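Hurar and the case for plain labelling
20 Apr 2021

When Hurar began selling hemp seed oil and licensed cannabidiol products, its founding director made a decision that the company's distributors opposed. No product would be described on its packaging as calming, restorative or suitable for any named condition. The label would carry the ingredients, the concentration, the batch number and the storage directions.

"We were told we would not sell a bottle," the director said in an interview with the Flesmont consumer bulletin. "The view in the trade was that the customer buys a feeling. Our view was that the customer is entitled to know how many milligrams are in the container."

The company operates from premises in Mahawong and supplies pharmacies and health retailers. Its principal line is an oil sold in two strengths, 400 milligrams and 1,000 milligrams per bottle. The director said the choice to limit the range had been deliberate, and that requests for gummies, bath products and flavoured drops had been declined.

"Every additional format is another set of tests and another set of questions at the counter," the director said. "A pharmacist can explain two bottles. I would not ask a pharmacist to explain a dozen."

Testing formed the larger part of the discussion. Each batch is sampled before bottling and again once it has been sealed, and the results are published against the batch number. The work is carried out by Asano, a laboratory with no ownership connection to Hurar. The director acknowledged that the arrangement adds to the retail price and that some customers have complained.

"It is a fair complaint," the director said. "The product costs more than it would if we took the grower's certificate at face value. We did that for our first season and the figures we received did not match the figures we later obtained ourselves. Since then we have paid for the second test."

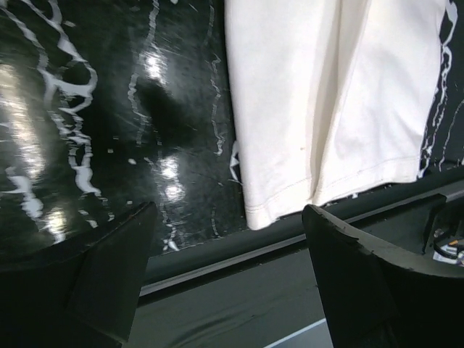

Asked whether that first season's stock had been recalled, the director said it had been withdrawn in December of the same year and that purchasers were offered a refund. The difference between the stated and measured concentration was within the tolerance then permitted. The company chose to withdraw the stock regardless.

The director was more guarded on the question of benefit. Customers write to the company regularly, and many of the letters describe improvements in sleep or in joint pain. Hurar does not publish them.

"I read them and I am pleased for the people who send them," the director said. "They are letters, though, and a letter is a different thing from a trial. Anyone taking prescribed medicines should speak to a doctor or pharmacist before taking ours. We print that on the carton in the same size type as the brand name, which our designer did not enjoy."

On regulation, the director favoured a single published standard for concentration and contaminants, applied equally to imported and domestic products. The present position, in the director's assessment, places a heavy load on small producers and leaves retailers uncertain about what they may say to customers.

"Our staff are trained to say 'I don't know' and to refer the person on," the director said. "It is written into the training manual. I would like to see it in more of them."

Hurar intends to keep its present range for the coming year. A revised carton, with the batch number moved to the front panel and a larger expiry date, is being prepared for pharmacies and will be introduced as existing stock is sold.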